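Home | Residences | Lettings | Owners' Area | Careers | Contact

Resident Services Coordinator - Vrabec Court, Jolturen

Irari Property Management is seeking a full-time Resident Services Coordinator for Vrabec Court, a managed apartment community of 112 homes near the Jolturen waterfront. The position is based in the on-site office and reports to the Property Manager.

The coordinator is the first point of contact for owners, tenants and short-stay guests. Duties include preparing apartments for check-in, carrying out move-in and move-out inspections, keeping the key register, and scheduling cleaning and repairs with approved contractors. The coordinator also shows vacant units to prospective tenants and assists with the renewal of annual leases, most of which fall due in December.

Applicants must have previous experience in property management, hotel work or a similar service role, together with a valid driver's license and good written English. Familiarity with lease paperwork is preferred. Training in our booking and maintenance software will be given during the first nine weeks of employment.

The post carries a competitive salary, paid vacation and health coverage. A one-time relocation payment of $1,000 is available to candidates moving more than 50 miles to take up the position. Staff housing is not provided - employees may, however, apply to rent at our Plarnus building on standard terms. 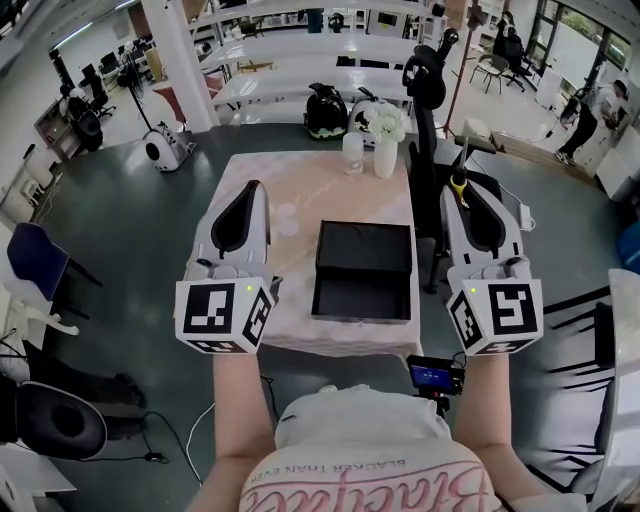
Irari Property Management - Resident Services Department

Please submit a resume and a cover letter through the Careers page, stating the earliest date on which you could begin work. Two professional references will be requested from candidates invited to interview. Interviews are held at the Jolturen office, and a video call can be arranged for applicants living out of state.

Irari Property Management is an equal opportunity employer. Employment is subject to a background check.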